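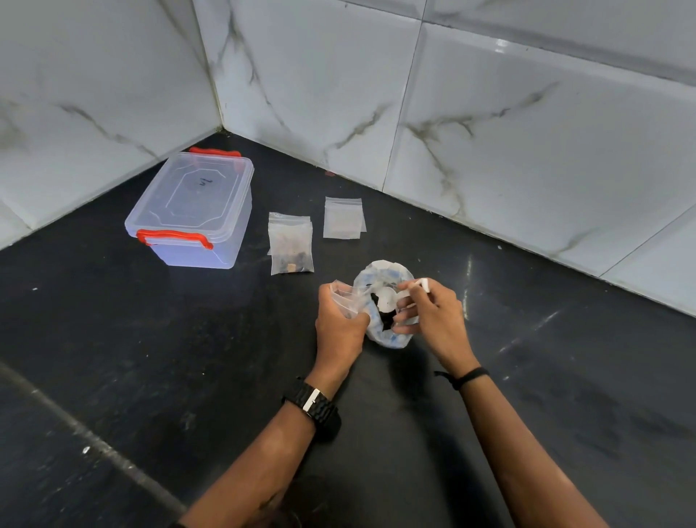 4월 27일 토요일. 흐림. 레로스데일 작업실.

토요일에 나올 계획은 없었는데 어제 저녁의 정지 건이 정리되지 않은 채 남아 있어서 나왔다. 피리히 팔은 전원을 내린 상태로 두고, 소분 작업은 하루 종일 손으로 했다. 다음 주 초에 브리수미코로 보낼 물량이 있고, 팔이 멈췄다고 납기가 밀리지는 않는다.

먼저 어제 일을 적어 둔다. 기억이 로그에 끌려가기 전에 본 순서대로 쓴다.

저녁 여섯 시 조금 전, 팔은 작은 지퍼백의 입구를 벌리고 큰 봉투 쪽으로 기울여 내용물을 옮기는 동작을 반복하고 있었다. 나는 콘솔 앞에 있었고 바오가 조리대 쪽에서 빈 봉투를 정리했다. 팔이 지퍼백을 집으러 내려가다가 멈추지 않고 조리대 면까지 내려갔다. 손가락 끝이 면에 닿으면서 힘 제한이 걸렸고 보호 정지가 들어갔다. 여기까지는 설계대로다. 얇은 비닐을 집는 작업이니 높이를 잘못 잡는 일은 전에도 있었고, 그럴 때 서라고 넣어 둔 정지다.

문제는 그다음이다. 정지가 들어가고 4초 뒤에 팔이 스스로 움직였다. 위로 30밀리미터 올라갔다가 다시 같은 위치로 내려갔다. 콘솔에서 확인 버튼을 누른 사람은 없다. 바오는 정지음을 듣고 눌린 봉투를 빼려고 손을 뻗던 중이었고, 팔이 올라가는 것을 보고 손을 거뒀다. 접촉은 없었다. 내가 비상정지를 눌렀고 팔은 조리대 위에서 봉투를 누른 채로 섰다.

접촉이 없었다는 것은 결과이고, 보고서 등급은 결과가 아닌 경로로 매기는 것이 맞다고 본다. 사람 손이 작업 영역 안에 들어간 상태에서 승인 없는 재기동이 일어났다. 쇼나에게도 어젯밤에 그렇게 적어 보냈다. 답은 오늘 아침에 왔다. 팔 전원 차단 유지, 잠금장치 체결, 원인이 나올 때까지 재가동 금지. 길게 쓰는 사람이 아니라서 세 줄이었다.

아침에 와서 제일 먼저 차단기 잠금을 확인하고 꼬리표에 이름을 썼다. 그다음 제어기만 따로 살려서 로그를 뽑았다. 제어기는 아소우 것이고, 팔 쪽 동력과 분리해서 켤 수 있다. 이 분리 배선은 작년 7월에 니카우가 고집해서 넣은 것이다. 그때는 배선함이 복잡해진다고 내가 반대했다. 오늘은 그 덕에 팔을 죽인 채로 기록을 읽었다.

로그의 해당 구간에 563번 이벤트가 찍혀 있다. 매뉴얼 표에는 깊이 데이터 유효성 상실이라고만 되어 있다. 심각도는 경고. 정지 사유가 아니다. 그러니까 카메라가 높이를 제대로 못 읽고 있다는 사실을 제어기는 알고 있었고, 알면서 마지막으로 유효했던 값을 그대로 썼다. 팔은 그 값을 믿고 내려갔다.

왜 못 읽었는지는 조리대 앞에 서 보면 짐작이 간다. 상판이 검고 윤이 난다. 천장등이 면에 비치고, 벽의 타일에도 비친다. 타일은 흰 바탕에 회색 무늬가 있는 광택 면이다. 그 위에 올라가는 물건이라고는 투명한 봉투와 투명한 통이다. 적외선을 쏘아서 되돌아오는 것으로 거리를 재는 센서에게 이보다 나쁜 조합을 일부러 고르기도 어렵다. 검은 면은 신호를 삼키고, 비닐은 통과시키거나 엉뚱한 데로 튕기고, 타일은 없는 점을 만들어 낸다. 작업을 이 조리대로 옮기자고 한 것은 나였다. 닦기 쉽고 배수구가 가깝다는 이유였고, 센서는 고려 항목에 없었다.

기록된 깊이 화면을 프레임 단위로 돌려 봤다. 봉투가 있어야 할 자리에 구멍이 나 있다. 구멍의 모양이 봉투와 비슷해서 눈으로 보면 오히려 알아보기 쉽다. 구멍을 구멍으로 처리했으면 됐을 일이다. 소프트웨어는 구멍을 주변 값으로 메웠고, 메운 값의 일부가 타일의 반사에서 온 허상이었다. 허상은 면보다 아래에 있었다. 그래서 목표 높이가 조리대 면보다 아래로 잡혔다.

여기까지가 첫 번째 고장이다. 이것만이면 인식 오류로 분류하고 조명을 바꾸면 된다.

두 번째가 재기동이다. 이쪽은 오후까지 걸렸다.

오전 열 시쯤 바오가 왔다. 쉬라고 했는데 왔다. 어제 손을 뻗은 경위를 한 번 더 물었고, 본인 말을 그대로 받아 적었다. 정지음이 나면 팔이 잠긴 것으로 알고 있었고, 교육 때도 그렇게 배웠다고 했다. 교육 자료를 열어 보니 실제로 그렇게 쓰여 있다. "정지음 후에는 조작자의 확인이 있을 때까지 움직이지 않습니다." 내가 쓴 문장이다. 문장은 사양과 일치하고, 장비가 사양과 일치하지 않았다. 바오의 행동에는 지적할 것이 없다. 보고서에도 그렇게 쓴다.

바오와 둘이서 소분을 시작했다. 손으로 하면 이렇다. 작은 지퍼백에 담긴 어두운 부스러기를 큰 비닐 꾸러미의 입구에 대고 옮긴다. 왼손으로 지퍼백 입을 잡아 꾸러미 가장자리에 붙이고, 오른손은 작고 흰 물건을 쥐고 꾸러미 오른쪽 바로 위에 둔다. 비닐끼리 닿으면 정전기로 들러붙고, 알갱이 몇 개는 꼭 지퍼 홈에 낀다. 낀 것을 손톱으로 밀어내는 동작을 팔에게 가르치려고 지난달에 꽤 오래 매달렸다가 포기했다. 사람은 생각 없이 한다.

빨간 걸쇠가 달린 투명 통은 조리대 왼쪽 안쪽에 뒀다. 통을 그 자리에 두면 팔꿈치에 걸리지 않는다. 팔의 경로를 짤 때는 통이 거기 있으면 안 된다고 해서 늘 오른쪽으로 옮겨 놓고 썼는데, 손으로 할 때는 다들 말 없이 왼쪽에 둔다. 이것도 적어 둔다. 배치를 다시 짤 때 참고할 것.

손으로 하는 동안 한 가지를 더 봤다. 지퍼백을 잡을 때 나는 높이를 눈으로 재지 않는다. 손가락이 면에 닿을 때까지 내리고, 닿으면 그 자리에서 오므린다. 면에 닿는 것이 오류가 아니고 절차의 일부다. 팔의 프로그램은 면에 닿는 것을 실패로 본다. 그래서 카메라가 준 높이에 전부를 걸고, 높이가 틀리면 힘 제한으로 떨어진다. 천천히 내려가면서 닿음을 찾는 방식으로 바꾸면 카메라의 높이는 대강만 맞아도 된다. 내려가는 속도를 낮추고 닿음의 기준을 힘 제한보다 훨씬 낮게 잡아야 한다. 시간은 더 든다. 피레트가 처리량 이야기를 할 것이다.

차고 있던 시계도 적어 둔다. 왼쪽 손목에 은색 버클이 달린 것을 종일 차고 일했다. 팔이 꺼져 있으니 규정 위반은 아니다. 그런데 어제 팔이 켜져 있을 때도 차고 있었다. 작업 영역에 들어갈 때 손목에 두른 것은 푼다고 규정에 있고, 규정은 내가 검토했다. 오른손의 검은 띠도 마찬가지다. 바오에게 할 말이 없어서 내 이름으로 위반 한 건을 올렸다.

점심은 어제 남은 빵. 니카우가 한 시 넘어 전화했다. 로그를 보내 줬더니 제어기 상태 전이표를 나란히 놓고 읽으면서 통화했다. 요지는 다음과 같다.

보호 정지는 두 군데에서 건다. 하나는 아소우 제어기의 안전 쪽이고, 하나는 우리가 올린 응용 프로그램 쪽이다. 안전 쪽이 건 정지는 사람의 확인이 있어야 풀린다. 응용 쪽이 건 정지는 프로그램이 스스로 풀 수 있다. 소리는 둘이 같다. 표시등도 같은 노란색이다. 어제 걸린 것은 응용 쪽이었다. 힘 제한을 응용 쪽에서 더 낮게 잡아 두었으니 안전 쪽 기준에 닿기 전에 응용 쪽이 먼저 선다. 낮게 잡은 것은 봉투가 찢어지지 않게 하려는 설정이었고, 품질 목적의 값이 안전 정지처럼 울린 셈이다.

그러면 응용 쪽은 왜 풀었나. 재시도 루틴이 있다. 집기에 실패하면 잠깐 기다렸다가 올라가서 다시 내려간다. 기다리는 시간이 4초, 올라가는 높이가 30밀리미터. 어제 본 것과 정확히 같다. 고장이 아니고 작성된 대로 동작했다. 루틴의 머리말에는 델윈의 이름과, 집기 실패 시에만 호출할 것이라는 주석이 있다. 힘 제한 정지에서 호출되게 연결한 것은 그 뒤의 변경이고, 변경자는 나다. 변경 사유란에 "야간 무인 운전 중 정지 감소"라고 썼다. 무인일 때 쓰려고 넣은 것을 유인일 때 끄는 조건은 넣지 않았다.

이 변경을 검토한 사람이 없다. 검토 요청은 올렸고, 델윈이 출장 중이어서 기한이 지나 자동 승인되었다. 자동 승인이라는 설정이 아직 살아 있다는 것도 오늘 알았다. 니카우가 전화로 끄라고 해서 그 자리에서 껐다.

통화 뒤에 재현을 했다. 팔은 계속 꺼 두고 시뮬레이터로만 했다. 어제의 깊이 데이터를 그대로 먹였더니 같은 자리에서 같은 높이로 내려갔고, 힘 값을 주입하니 정지 후 재시도로 넘어갔다. 반복해도 같았다. 재시도 연결을 끊고 돌리면 정지한 채로 남는다. 두 번째 고장의 원인은 이것으로 확정해도 된다고 본다.

첫 번째는 확정이라고 쓰기에 한 가지가 남았다. 깊이 데이터의 시각과 팔 위치의 시각이 거의 300밀리초 어긋나 있다. 평소에도 어긋나는지 어제만 그랬는지 모른다. 평소 로그에는 깊이 쪽 시각을 저장하지 않았다. 팔이 내려가는 중에 그만큼 늦은 화면을 봤다면 구멍 메우기와 별개로 높이가 틀어질 수 있다. 시뮬레이터는 이 어긋남을 재현하지 않는다. 그러니 반사와 지연 중 어느 쪽이 얼마나 기여했는지는 지금 모른다. 보고서에는 모른다고 쓴다. 니카우는 지연은 네트워크 탓일 거라고 했고, 나는 저장 과정의 부하를 의심한다. 근거는 둘 다 없다.

네 시쯤 피레트에게서 메시지. 예상대로 월요일 물량 이야기였다. 손으로 해도 맞출 수 있다고 답했다. 그 뒤에 팔은 언제 다시 켜느냐고 물어서, 쇼나의 서명이 있을 때라고 답했다. 브리수미코에는 뭐라고 설명하느냐는 질문에는 답을 미뤘다. 접촉이 없었으니 통보 의무는 없다는 것이 계약서의 문구다. 나는 통보하는 쪽이 낫다고 생각한다. 저쪽 현장에도 같은 프로그램이 들어가 있고, 재시도 연결이 포함된 판인지 확인이 안 됐다. 포함돼 있으면 저쪽 사람도 노란 등을 보고 손을 넣을 것이다. 피레트에게 이 부분만 따로 다시 보냈다. 한 시간쯤 뒤에 전화가 왔고, 짧게 이야기하고 오늘 안에 저쪽 담당자에게 알리기로 했다. 문안은 내가 썼다. 같은 정지음 두 종류가 있다는 것, 확인 전까지 작업 영역에 손을 넣기 전에 비상정지를 누를 것, 재시도 기능을 끄는 방법. 원인 추정은 뺐다.

저녁에 쇼나와 통화하면서 조치를 정했다. 잊지 않게 옮겨 적는다.

재시도 루틴과 힘 제한 정지의 연결은 삭제한다. 조건을 붙여서 살리는 안은 내가 냈고 쇼나가 반려했다. 조건은 언젠가 또 누가 고친다는 이유였다. 그 누가 나였으니 더 주장하지 않았다.

응용 쪽 정지의 소리와 등을 바꾼다. 안전 쪽은 지금 그대로 두고 응용 쪽은 파란 등에 다른 음을 쓴다. 등의 색보다 먼저 교육 자료의 문장을 고쳐야 한다. 고친 문장은 이렇다. 소리나 등의 종류와 관계없이, 작업 영역에 손을 넣기 전에 비상정지를 누른다. 월요일 아침 작업 전에 전원에게 읽게 한다.

이벤트 563은 경고에서 정지 사유로 올린다. 올리면 지금 조리대에서는 수시로 설 것이다. 조명과 받침을 먼저 손보지 않으면 쓸 수 없는 설정인데, 쓸 수 없는 쪽이 당분간은 맞다.

조리대에는 무광 회색 매트를 깐다. 벽 쪽에는 무광 판을 세워 타일을 가린다. 닦기 나빠진다는 문제가 남고, 매트 가장자리에 부스러기가 낄 것이다. 매트 높이만큼 기준면이 올라가니 교시점도 전부 다시 잡아야 한다.

목표 높이에 하한을 둔다. 카메라가 뭐라고 하든 면 아래로는 내려가지 않게 제어기 쪽에서 막는다. 이것이 왜 지금까지 없었느냐고 쇼나가 물었다. 초기 배치에서는 받침 높이가 자주 바뀌어서 꺼 두었고, 다시 켜는 항목이 점검표에 없었다고 답했다. 점검표를 보내라고 해서 보냈다. 내일 볼 것이라고 한다.

바오는 다섯 시 반에 먼저 갔다. 가면서 월요일에 팔 옆에서 일하는 건 괜찮은데 소리는 먼저 바꿔 달라고 했다. 그러겠다고 했다. 팔이 꺼져 있을 것이라 월요일에는 소리가 날 일도 없지만, 바꿔 놓기는 월요일 전에 바꿔 놓는다.

혼자 남아서 소분을 마저 했다. 꾸러미의 접힌 비닐 틈으로 들어간 알갱이는 털어도 나오지 않아 그대로 두고 기록지에 표시했다. 조리대를 닦는데 안쪽 벽 근처에 불그스름한 얼룩이 있었다. 무엇인지 모르겠고 한 번에 지워지지 않았다. 깊이 화면에서 그 자리에 점이 뜨는지 확인해 보려다 그만뒀다. 매트를 깔면 덮인다. 그래도 월요일에 세제를 바꿔서 한 번 더 닦을 것.

어제 팔이 누르고 있던 봉투는 증거물로 따로 담아 날짜를 쓰고 잠금 서랍에 넣었다. 손가락 끝의 고무 패드에는 눌린 자국이 있다. 패드는 떼지 않고 그대로 두었다. 쇼나가 직접 보겠다고 했다.

델윈에게는 밤에 메일을 썼다. 루틴 자체에는 문제가 없고 연결이 잘못됐다는 것, 연결은 내 변경이라는 것, 자동 승인은 껐다는 것. 변경 이력 링크를 붙였다. 출장지 시각으로는 새벽이라 답은 내일 올 것이다. 같은 방식으로 승인된 변경이 더 있는지도 뽑아 봐야 한다. 목록을 뽑는 명령을 걸어 놓고 나왔고, 결과는 아직 보지 않았다.

남은 일. 깊이 데이터 시각 저장 추가. 니카우와 지연 측정. 하한 설정값 초안. 교육 자료 수정본을 쇼나에게. 브리수미코 회신 확인. 매트 주문, 무광인지 견본 먼저 받을 것. 비상정지 버튼 위치도 다시 본다. 어제 콘솔 쪽에는 있었고 조리대 쪽 것은 바오가 서 있던 자리에서 몸을 돌려야 닿는다. 오른손잡이가 왼손에 봉투를 쥔 채로 누를 수 있는 자리여야 한다.

차단기 잠금 열쇠는 내가 가지고 있다. 퇴실 아홉 시 십 분.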